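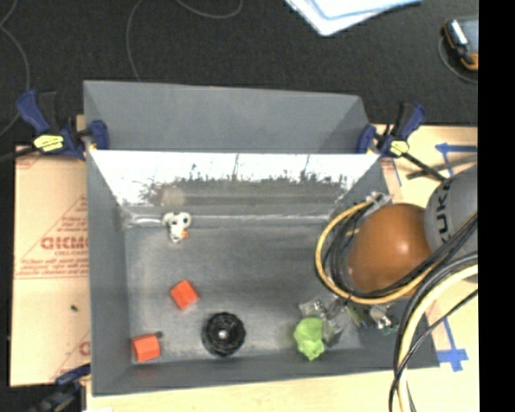

Gray bin, with a toy near the back wall

Zarkdale Toy and Game Library
Minutes of the June members' meeting
Held in the reading room, 7:00 p.m.

Present: 27 members, chair, secretary, branch librarian
Apologies were received from the Saturday desk lead and from the school liaison.

1. Opening

The chair opened the meeting at 7:05 and went over the agenda. One item was added at the request of a member, on loans to families outside Zarkdale (see item 8).

2. Minutes of the last meeting

Two corrections. Under "Opening hours," the evening session ends at 6:30, not 6:00. Under "Lost items," the marble run was returned complete and should be taken off the list. With those changes the minutes were approved.

3. Matters arising

Front door. The closer has been adjusted and the door no longer slams. It is still heavy for anyone coming in with a stroller. The secretary has asked the landlord whether a push button could be fitted and is waiting for a reply.

Shelf labels. New labels are up on the puzzle shelves. The board game shelves are still to do. Members are asked not to move games between shelves in the meantime, even when one looks to be in the wrong place.

Insurance. Renewed on the same terms as last year.

4. Loans and returns

The branch librarian gave the report. Loans are up on the spring, mostly in ride-on toys and outdoor games. Jigsaws are down, as they are every year once the weather turns.

31 items are overdue. Of these, 11 have been out since before the last meeting. Reminders have gone to all the households concerned. The librarian will phone the longest overdue ones before the end of the month.

A member asked if fines should come back. The chair said the library dropped fines to get more items returned, and that returns had improved in the first year. Several members spoke for keeping things as they are. One member said that people waiting for a popular toy lose out and that something should be done for them. After discussion it was agreed that a household with an overdue item can still borrow, but cannot place a hold until the item is back. The rule starts with the next session and will be posted at the desk.

5. Booking system

The library has been on the free version of Stikport since the winter. Members reported the following:

Holds do not always show up on a phone until the page is reloaded.
The confirmation email goes to spam for some people.
It is not clear whether "reserved" means the item is ready to pick up.

The secretary has written to Stikport about the first two. The third is our own wording and can be changed in the settings. It was agreed to use "on hold" and "ready at desk" from now on.

Moving to the paid version was discussed. The main gain would be automatic reminders. The meeting did not want to take on a yearly cost before the grant result is known. Held over.

6. Money

The balance was reported and the account sheet passed around. Income from memberships is in line with last year. The largest expense since the last meeting was the shelving from Broda, which came to $800 with delivery. One upright arrived bent and Broda has sent another at no charge.

A member asked why secondhand shelving was not bought. The secretary answered that two sets had been looked at and neither fit under the window. The member asked that this be noted.

The grant application went in before the deadline. No result yet.

The accounts were accepted.

7. Cleaning and repairs

Discussion of how returned toys are checked and cleaned. At present the desk wipes down what it can during a session and the rest waits. Some toys have gone back on the shelf without being checked for missing parts, and there were two complaints, one about a shape sorter and one about a train set.

Agreed:

Returned toys are not shelved until they have been checked against the parts card.
Soft toys go home with whoever signed up for the wash list, and come back in a closed bag.
Wooden toys are wiped with a damp cloth and left to dry on the rack. They should not be soaked.
Anything with a broken edge or a loose battery cover comes out of use the same day and gets a red tag.
Parts cards that are worn or hard to read go in the tray by the printer to be retyped.

The repair evening will go ahead once a month, starting after the summer break. Dumitrescu, the hardware store on the corner, has offered screws, glue and sandpaper at cost. The secretary will send thanks.

There was a question about puzzles with one missing piece. Some members would like to keep them in use with a note on the box. Others thought they should be given away. A show of hands was in favor of keeping them, with the note on the lid and in the catalog.

8. Families outside Zarkdale

A member asked whether relatives who live outside town could join. The current rules require a Zarkdale address. The chair pointed out that grandparents already borrow on a family's card and that this has caused no trouble. The meeting was split on opening membership further. The librarian will find out how other toy libraries in the county handle it and report back.

9. Summer break

The library will be closed for two weeks. Items due during the break can be returned at the first session afterward. The outside box is too small for most toys and should be used for card games and books only. Large items must not be left on the step.

10. Any other business

The coffee maker leaks. A member will bring in a spare.
The sign on the street side has faded and a price will be requested for a new one.
A box of dice was found in the reading room. It is at the desk.

11. Next meeting

September, same room, 7:00 p.m. Items for the agenda should reach the secretary a week ahead.

The meeting closed at 8:40.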